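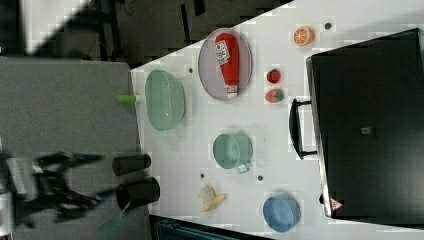
April 2, 2023

Third week of the trial and I still can't decide whether I'm being trained or measured. Probably both. Leemans sent their people round again this morning with a laptop and a box of pastries, and the pastries went down better than the slides did. The slide that stuck with me said 1,000 runs by the end of the month. Runs of what, somebody asked, and the answer was "clearing". As if clearing were one thing.

I've done clearing at Tandham for longer than I care to write down. You walk up to a table and your hands have started before you've thought about it. Mug, bowl, plate, the ketchup lying on the plate where someone has dropped it, the banana skin. You don't stop to ask which of those is rubbish. The arm has to be told, and the person telling it is me, which apparently makes me a "task lead" now. Same pay. I did ask.

Most of today went on setting the table out. That's the part that wasn't on the slides. Before the arm can tidy anything, one of us has to make it untidy in a way that's different from last time but not too different. Pale green basin near the left edge, blue bowl over by the front, the strawberry and the melon slice next to each other, orange slice further up. Then I stand back and wait. Then I put it all out again. I used to go home having cleared a canteen. Today I went home having messed up one table over and over, and my back hurts just the same, only in a different spot.

They keep saying it will take the dull part off us. I'd like to know which part they think is dull. Stacking trays at the end of lunch with the radio on was never what wore me out. What wears me out is standing still and watching a thing go for a mug and wondering if I'm supposed to step in. There's a rule about stepping in (don't, unless it's about to break something) and a form to fill in if you do. Three boxes and a line for comments. I wrote a fair bit on the comments line in January when we had the first demonstration, and I've never heard what became of it.

Britevix were in the building too, for the floor machine, and their man told ours that it had covered the ground floor in 45 minutes. Good for it. It doesn't do corners, so the early shift do the corners, and now that they "only" do corners they've been given the upstairs toilets as well. That's how it goes. The machine gets the middle of the job and we get the edges of everybody's.

To be fair, and I'm trying to be, I don't think the Leemans lot are bad people. The younger ones ask proper questions. One wanted to know how I pick up a bowl with something still in it, and I had to think, and then show her, and she wrote it down. I was pleased for most of the afternoon. Then on the bus I wondered what I'd been paid for that.

The notice about Jatia is up by the lockers. That's the rota system, starting after the break. It works out the shifts from how busy the room has been, so we'll know our hours 3 days ahead instead of a fortnight. The notice says 282 staff across the sites will "benefit". I read it twice looking for the benefit. Swaps have to go through the app, so no more pencilling it in on the sheet and having a word.

Must ask about overtime for the evening runs. Must also get new insoles, and ring the dentist back before they give my slot away.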